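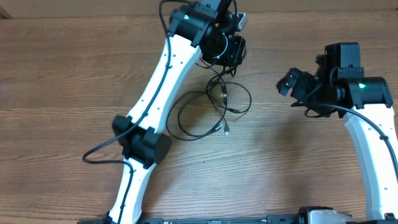 Two white robot arms on a wooden tabletop.

I'd been told to call Stutik at nine in the morning, which seemed early for someone who makes music that sounds like the last bus home. She picked up on the second ring, already halfway through a bowl of cereal, and asked if I minded crunching. I didn't! We talked for most of the morning, and I only had to ask her to repeat herself when a truck went by.

If you've missed her so far, Stutik is a producer and singer who puts out slow, bass-heavy songs with a lot of air in them. Her new record is called Ollis, and it's coming in September on a tiny label called Stuner (they do cassettes, mostly, and a newsletter I keep forgetting to open). It runs 39 minutes. I've had it on while cooking, while driving, and once while pretending to do my taxes, and I still can't tell you which song is the single.

"Neither can the label," she said. "I gave them the whole thing and said pick one, and they came back with a seven-minute song that has no chorus. I love them for that. I don't think it's going to be on the radio."

That song is "Tsai," and it's the one I wanted to ask about first. It starts with what I took for a church organ. Nope. "It's a melodica through a guitar pedal with a dying battery," she told me. "The pitch droops at the end of every note. When I put a new battery in, the whole song fell apart, so I went digging in the trash for the old one." Did she find it? "I found a few. One of them was the right one, or close enough."

She wrote most of the record in a rented room over a tile store, the kind of place where you can hear the forklift beep through the floor. You can hear it on the album too, if you've got decent headphones – listen near the end of the fourth song. She noticed it after the mix was done and left it alone.

I asked how she works, because the songs feel so loose and I'm nosy. She laughed at "loose."

"I had 128 sketches when I started sorting," she said. "Some of them are eight seconds long. Some are me humming in a parking garage. I name them all after whatever I ate that day, and that's a terrible system. There are so many called Soup."

Nine of them made it. The rest are on a hard drive in her freezer (she read somewhere that this was good for hard drives, and when I said I had my doubts she went quiet for a moment and then said she'd move it).

Her voice is much closer to the front this time. On the first EP it was buried so deep I thought half the songs were instrumentals, and I told her so, maybe a little bluntly. She took it well.

"I was hiding. I'd mix the vocal, get embarrassed, pull it down, and go to bed. Then in the morning I'd pull it down some more. For this one I made a rule that I couldn't touch the vocal after dinner."

The words are plainer too. There's a song about her aunt's answering machine, and one about getting locked out in the rain with a rotisserie chicken. It's funny for a verse and then it really isn't. She doesn't love explaining lyrics, and I got a long "hmmm" when I asked about the chicken song. "It was a bad week," she said finally. "The chicken was fine."

We got onto live shows, and she perked right up. Her last one was in a bowling alley, with 2 lanes still open behind the crowd. Somebody bowled a strike during the quietest part of the set and the whole room cheered – for the strike, she's pretty sure. She wants to go back and do it again with the new songs.

There's a short run of dates planned for after the record comes out, just her, a drummer and a sampler she bought used. It arrived with somebody else's sounds still on it, mostly dogs. She's kept a few of the dogs.

And the title? Ollis was the street she grew up on, and the family house was number 2324. "I wanted to use the full address, but my mom said people would show up," she said. "I said Mom, you moved. She said it's rude to the new people."

Then her cereal was gone, and she had a drummer waiting downstairs, so I let her go.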